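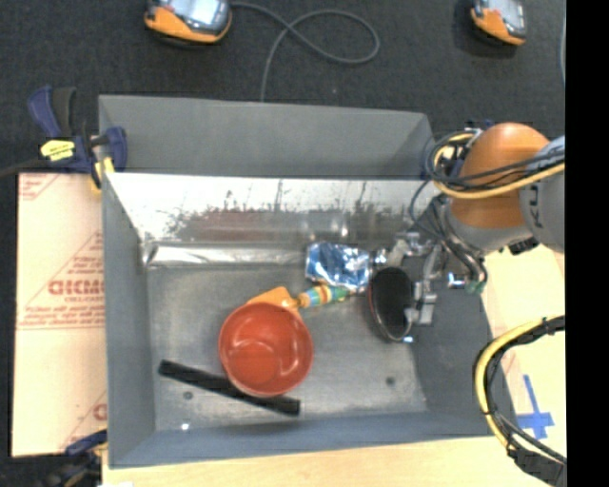

Planning and Budgeting for a Picking Cell
Handout for session 2, Equipment Planning. Revised 9 Feb 2024

Most first budgets for a picking cell contain one big number, the price of the arm, and then a line called "other". In this session we open the line called "other". Please bring your own draft budget, even if it is only half a page.

1. Start from the objects

Write down what the cell must pick before you ask any supplier for a quote. A bowl, a long thin bar and a crumpled shiny packet in the same bin are three different problems for a gripper. The bar lies flat on the floor of the bin and gives the fingers very little to hold. The packet has wrinkles and highlights, and you should ask the camera supplier how the sensor behaves with such surfaces. The same question goes for a bin with metal walls, where you get reflections.

2. The lines people forget

Cables and their protection. The bundle must bend with the arm, so it wears. Plan a spare set.
Fixing the bin. Clamps are cheap, but they take space at the corners, and the arm needs to pass there.
Spare fingers. Order them together with the gripper – later they are often sold only as a full set.
Test objects. They break, and they should be replaced by the same model.
Floor and table work, including power.

3. Worked case: Asby

The Asby workshop compared two offers. Winent offered the arm, controller and gripper as one package, with delivery in 18 weeks. Prarkidgate offered the arm only, and the gripper was to come from Melnychuk. The second offer looked cheaper on paper. It did not include the adapter plate, or the hours for making the gripper talk to the controller. Asby estimated about 200 hours for this work, and after that the two totals were close.

They chose Winent, and the cell was accepted in July. I do not say this was the only right choice. A workshop with its own programmer could decide differently.

4. For next time

Divide your budget into purchase, installation and the first year of use. Mark each number as quoted or guessed. If most of the third column is guessed, write to the supplier and ask for the service price list.

Comments

gripwright: Is training of the operators under installation or first year? Our finance office wants it separate.

tallowfield: We put it under installation. The refresher course goes in first year.

mk_bench: Please add insurance during transport to section 2. We forgot it and had to ask for more money.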